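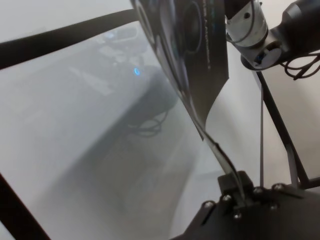

Felicja Zalewska bought her first poster for the price of a sandwich. It was a theater bill, folded into eighths, with a coffee ring over the second act. She was 19 and had no wall to put it on.

"I rented a room with sloped ceilings on both sides," she says. "So it lived under the mattress, which is a terrible thing to do to paper, and I would take it out on weekends and just look at it. I was so happy with that thing!"

She now has more than 2,000 of them, mostly small-run bills for plays, swim meets, flower shows and town dances, and she can talk about any one of them for as long as you have time. I had set aside an hour. We were still going when her soup boiled over.

What grabs her is the ordinary stuff. Movie posters leave her a little cold. "Somebody already loves those. But a notice for a pie supper in February, set by a printer who was down to his last few letter Es and had to borrow one from a bigger size? I could kiss it." She pulls out exactly such a notice, and the E in SUPPER really does tower over its neighbors.

The best part of the collection came from the Warnia print shop, which cleared its back room when the building was sold. Zalewska went for one drawer and came home with 700 sheets, most of them proofs that never left the premises. Some are printed on both sides. A few have phone numbers and lunch orders penciled in the margins, and she has cataloged those too.

Sorting them took two winters. Her friend Bimla Solanki, a retired typesetter, came over in the evenings to help identify the faces. "Bimla reads a poster from the inside," Zalewska says. "I see a lovely green fish. She sees that the man ran out of green on the third pull and thinned it."

Her advice for anyone starting out is cheerful and short. Buy what you can't stop looking at. Keep it flat if you can, rolled wide if you can't, and never put tape on the front. Wash your hands first and skip the lotion.

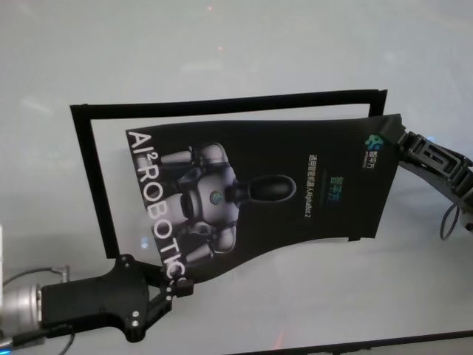

A black sheet with white capitals down one side, and an empty black frame behind it.

On framing, she has strong feelings. "Get it up on a wall! People are so afraid of light that they hide everything in a tube for 30 years. Pick a wall the sun doesn't reach and swap things out." She keeps 10 frames going in the hallway and changes them when the mood takes her. The one by the kitchen has held a Žukauskas circus bill since last spring – it was supposed to stay a month.

She is hoping to show part of the Warnia drawer at the Gonley library, if the long wall there is free, and wants visitors to be able to get close. "I want noses right up to it. You should see the dents the type made. Once you've noticed those, you'll be reading telephone poles for the rest of your life."

Then she went to see about the soup.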